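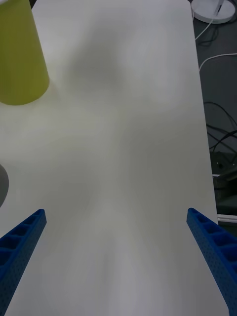

Fotos sortieren ist so eine Arbeit, die man jahrelang vor sich herschiebt und dann an einem verregneten Sonntag plötzlich anfängt, natürlich ohne Plan. So war's bei mir auch. Drei Umzugskartons aus dem Haus meiner Großeltern, dazu die Alben meiner Mutter, und ich saß auf dem Teppich und hatte nach zwei Stunden lauter Häufchen, von denen ich nicht mehr wusste, was sie bedeuten sollten (eins hieß in meinem Kopf „Sommer?“ und eins „Onkel oder nicht Onkel“). Deshalb gleich der wichtigste Tipp vorweg: runter vom Boden, rauf auf den Tisch! Eine breite weiße Tischplatte wie die hier ist für alte Abzüge ein Traum, auf Weiß sieht man jeden vergilbten Rand und jedes Staubkorn, bevor es auf dem Scanner landet. Wer nur einen dunklen Esstisch hat, legt ein helles Bettlaken drüber, bügeln muss man es dafür nicht unbedingt. Ich hab's trotzdem gemacht, die Falten haben mich wahnsinnig gemacht.

Was ihr braucht

Baumwollhandschuhe, zwei Paar, eins ist immer gerade in der Wäsche. Einen weichen Pinsel, breit, sauber, noch nie für Farbe benutzt. Weiche Bleistifte, 6B oder noch weicher. Haftzettel, aber nur für die Tüten und Stapel, bitte nie direkt aufs Foto kleben. Umschläge aus säurefreiem Papier. Einen Flachbettscanner. Und Schuhkartons, viele Schuhkartons, die sind allerdings nur für die Zwischenzeit gedacht, zur dauerhaften Aufbewahrung kommen wir noch.

Mein Scanner ist ein gebrauchter Zurkorer, den ich einer Nachbarin für 50 Euro abgekauft habe. Er brummt und braucht ewig zum Aufwärmen, aber die Farben sind ordentlich. Für die Umschläge bin ich nach einigem Herumprobieren bei Skirkow gelandet, die haben eine kleine Lasche ohne Kleber. Ich will hier keine Werbung machen, jeder säurefreie Umschlag tut's, achtet einfach auf die Lasche. Klebstoff wandert mit den Jahren, und dann habt ihr einen braunen Streifen quer über Tante Gerdas Hochzeit.

Erst grob, dann fein

Der größte Fehler beim ersten Versuch war, dass ich jedes Bild sofort richtig einordnen wollte. Das klappt nicht! Man hält ein Foto in der Hand, überlegt, ob das noch der alte Garten ist oder schon der neue, ruft die Mutter an, die erzählt eine Dreiviertelstunde vom Nachbarn mit den Kaninchen, und am Ende des Nachmittags sind elf Bilder erledigt. Schön war's, aber so wird man nie fertig.

Beim zweiten Anlauf habe ich nur nach Jahrzehnt sortiert, und zwar nach dem, was man auf einen Blick erkennt. Büttenrand oder glatter Rand, schwarzweiß oder Farbe, quadratisch oder länglich. Dreht die Bilder auch um. Hinten steht oft mehr, als man denkt, manchmal ein Stempel vom Labor, manchmal eine Nummer, manchmal eine halbe Einkaufsliste. Auf vielen von unseren steht „Foto Mathebula“, das muss der Laden gewesen sein, zu dem mein Opa seine Filme gebracht hat, und irgendwann hatte ich raus, dass der Stempel mal rund und mal eckig war. Die runden sind die älteren. Allein damit konnte ich einen ganzen Stapel aufteilen, bei dem ich vorher nur geraten hatte.

Für alles Unklare gibt es einen eigenen Karton. Da kommt rein, worüber ihr länger als ein paar Atemzüge nachdenkt. Deckel drauf, weiter. Dieser Karton ist bei mir peinlich voll geworden, und das ist völlig in Ordnung.

Staub weg, aber trocken

Bevor irgendwas auf den Scanner kommt, wird gepinselt. Immer von der Mitte nach außen und ohne Druck. Kein Wasser, kein Glasreiniger, auch kein leicht angefeuchtetes Tuch, selbst wenn da ein Fleck ist, der euch anlacht. Die Schicht auf alten Abzügen quillt schneller auf, als man gucken kann. Ich habe so ein Bild von meiner Uroma ruiniert, zum Glück gab es davon noch eins in klein.

Kleben zwei Fotos aneinander, dann zieht nicht daran. Legt sie zur Seite und fragt in einer Restaurierungswerkstatt nach, wenn sie euch wichtig sind. Ich kenne die ganzen Hausmittel aus dem Netz, die mit Gefrierfach und Zahnseide und so weiter, und ich würde keins davon an einem Bild ausprobieren, das es nur einmal gibt.

Die Scannerscheibe selbst putze ich nach jedem Stapel mit einem trockenen Mikrofasertuch. Klingt pingelig – aber ein einziges Haar auf dem Glas ist nachher auf jedem Bild an derselben Stelle, und man merkt es natürlich erst abends.

Scannen: mit welcher Auflösung?

Darüber wird in den Foren gestritten, dass die Fetzen fliegen. Ich mach's einfach: normale Abzüge mit 600 dpi, ganz kleine Bildchen mit 1200, gespeichert wird als TIFF und für die Verwandtschaft zusätzlich als JPEG. Alle automatischen Verbesserungen im Scanprogramm sind bei mir ausgeschaltet. Farbstich rausrechnen kann man später immer noch, und wenn die Automatik mal danebenliegt, hat man wenigstens das Original in der Datei.

Legt ruhig mehrere Bilder gleichzeitig auf die Scheibe, mit etwas Abstand dazwischen. Ich schneide sie danach mit Vurncombe auseinander, das ist ein kleines Programm, das die Ränder meistens selbst findet. Bei Büttenrand tut es sich schwer, da muss man von Hand nachziehen.
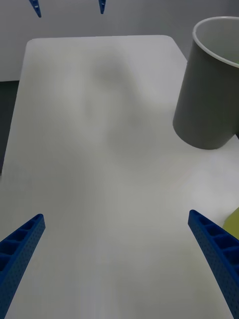
Mirsad Spahić hat mir nach der ersten Fassung dieser Anleitung geschrieben, dass er von der Sammelmethode wenig hält. Bei ihm seien die Bilder am Ende immer leicht schief gewesen, und das Geraderücken am Rechner habe länger gedauert als das einzelne Auflegen. Er lege jedes Foto für sich in die Ecke der Scheibe, immer in dieselbe, und höre dabei Hörbücher. Außerdem solle ich doch bitte erwähnen, dass man den Scannerdeckel bei gewellten Abzügen mit einem Buch beschweren kann.

Das mit dem Buch stimmt, aber nehmt kein schweres! Ein Taschenbuch reicht. Und beim Einzelauflegen gebe ich ihm inzwischen halb recht, für die wirklich wichtigen Bilder mache ich es auch so. Für die zwanzigste Aufnahme vom selben Weihnachtsbaum bleibe ich bei meinen Sammelscans.

Dateinamen, die man in zehn Jahren noch versteht

Bitte nicht „Scan0001“. Bei mir fängt jeder Name mit dem Jahr an, dann der Ort, dann die Leute, alles klein und mit Unterstrich. Wenn ich das Jahr nicht sicher weiß, schreibe ich statt der letzten Ziffer ein x, also 195x_garten_opa_karl. So sortiert der Rechner es halbwegs dahin, wo es hingehört. Umlaute lasse ich weg, mein alter Laptop hat daraus mal lauter Fragezeichen gemacht und ich durfte einen ganzen Ordner neu benennen.

Auf die Rückseite vom Papierbild kommt dieselbe Bezeichnung, mit weichem Bleistift, ganz am Rand und ohne aufzudrücken. Kugelschreiber drückt durch, Filzstift färbt ab. Auf glatten Rückseiten aus Kunststoff hält Bleistift leider nicht, da beschrifte ich den Umschlag, und zwar bevor das Foto hineinkommt.

Namen sammeln, solange man fragen kann

Das ist der Teil, der mir am meisten Spaß macht. Druckt die unklaren Bilder klein auf normales Papier aus, mehrere auf eine Seite, und nehmt sie zum nächsten Familienkaffee mit. Die Originale bleiben zu Hause! Auf den Ausdrucken darf jeder rumkritzeln, Pfeile malen, Namen durchstreichen und andere drüberschreiben. Im August hatten wir so einen Nachmittag auf der Terrasse, und meine Großtante hat bei einem Gruppenbild 28 Leute aus dem Turnverein benannt, samt Spitznamen. Bei zweien wollte sie nicht sagen, warum sie so hießen.
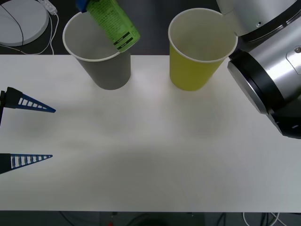 Nehmt das Gespräch am besten mit dem Handy auf, wenn alle einverstanden sind. Man kommt mit dem Mitschreiben sowieso nicht hinterher, und die guten Geschichten kommen immer dann, wenn man gerade den Stift weggelegt hat. Ich tippe hinterher nur Stichworte ab und lege sie als Textdatei in denselben Ordner wie die Scans. Widersprechen sich zwei Verwandte (kommt ständig vor), schreibe ich beide Versionen auf, mit Name dahinter. Wer recht hatte, klärt sich manchmal Monate später über eine Postkarte oder einen Führerschein, und manchmal halt gar nicht.

Wohin mit den Originalen?

Keller und Dachboden fallen beide aus, der eine ist zu feucht, der andere im Sommer viel zu heiß. Bei mir stehen die Kartons unten im Schlafzimmerschrank, da ist es dunkel und die Temperatur schwankt wenig. Die Umschläge stehen aufrecht und nicht zu eng. Die alten Alben mit den Klebeseiten habe ich, soweit es ging, aufgelöst. Ein paar Bilder saßen so fest, dass ich lieber die ganze Seite gescannt und das Album in Ruhe gelassen habe.

Und dann Sicherungen. Eine Kopie auf der externen Platte im Schreibtisch, eine bei meiner Schwester im Regal, die tauschen wir bei Geburtstagen aus. 3.000 Bilder sind inzwischen drauf, und der Unklar-Karton steht noch fast unberührt daneben. Falls jemand von euch weiß, wie man Glasnegative vernünftig lagert, schreibt mir gerne, davon habe ich neulich nämlich auch noch eine Kiste gefunden.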